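Home / Blog / TV and animation

Finishing Luten after three years

I finished Luten on Saturday night, some time after eleven. It has taken me three years, with one long gap in the middle when the second series moved to a streaming service I didn't pay for. I went back in September, started again from the first episode and watched two or three a night.

For anyone who hasn't seen it, Luten is a hand-drawn series about a ferry town called Davetham where the river has started running the wrong way. The main character is a lock-keeper's daughter who keeps a log of every boat. It is slow. The first four episodes are mostly people talking in kitchens, and I know at least two readers gave up there. Irina Bălan told me in the comments last time that she fell asleep in episode three, and I can't argue with that.

It picks up when the Drerkau arrives. This is the big dredger, and the animators clearly enjoyed drawing it. Clotilde Fleury directed those episodes and the change is obvious. The camera moves more, the backgrounds get darker and the music mostly stops. Episode nine has a stretch with no dialogue at all, just the dredger working at night and the girl writing in her log. I watched it twice.

The second series has a problem with its villain. Doãn is interesting while he is only a voice on the radio, and less interesting once he turns up in a coat and explains himself. Lợi Trương does good work with the voice, but the script gives him the same speech in three different episodes. I would have cut one of them and spent the time on the sister, who disappears for half the series and comes back with a new haircut.

The ending I liked. I had been warned that it doesn't explain the river, and it doesn't. The log reaches boat 846 and she closes the book. Some people online were angry about that. Yến Chu wrote a long post arguing the last scene is a dream, which I don't believe, but her point about the clock in the background is a good one and I went back to check it. 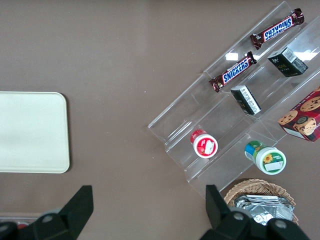
Tray and clear display riser on the brown table.

I bought the art book as well. It has 200 pages and too many of them are character sheets, though the river studies by Huệ La at the back are lovely. The print is small and the captions are worse.

There is talk of a film. I'd watch it, but I'd be happy if they left it alone. Next up is the old puppet series that Irina keeps recommending. It has 20 episodes, all of them short, so I should be done with it a good deal sooner than this one.

Posted in: TV and animation
Comments are open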